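3.2 Trip records and departure delay

Trip records were drawn from the booking ledgers of two charter operators working out of Femberg harbor, Urimico and Havaver. Each record lists the planned departure, the time the lines were cast off, the size of the party and the catch by species. After removal of private hires with no return time, 3276 trips remained. Party size was capped at 6 anglers by both operators.

Delay was defined as the difference between planned and actual departure. Rain at the dock was taken from the harbor gauge at Nnaji Point, which reports every five minutes. Gaps in the gauge record were left unfilled — trips falling inside a gap were dropped from the rain model but kept in the catch model. Nearly 49 percent of July trips with rain at the planned hour left late. Delay was longest on Sunday mornings, when the fuel dock opens after the first boats are due out.

Late boats tended to shorten the run to the outer grounds and fish the inner ledge instead. Catch per angler hour was therefore modeled with ground as a separate term. With ground included, the effect of delay on catch was small and its sign differed between the two operators. Chair order, where it was logged, had no clear effect.
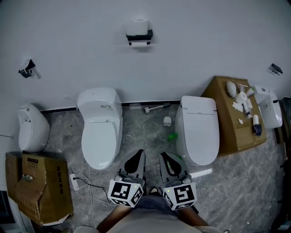
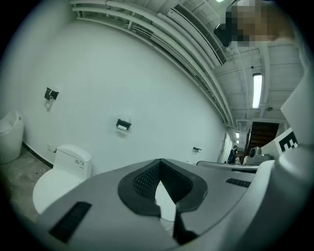
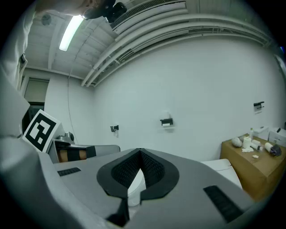 Figure 5. Toilets against a wall (first panel); gray gripper bodies with V-shaped notches in their black pads (second and third panels).

Yara Akl

The rain model was refitted with the gauge reading one hour before planned departure. Coefficients moved little. Operators appear to decide on a delay close to the planned time, and the earlier reading adds no useful information once the later one is known. Refitting by operator gave the same result for Havaver and a weaker one for Urimico, where fewer wet mornings were logged.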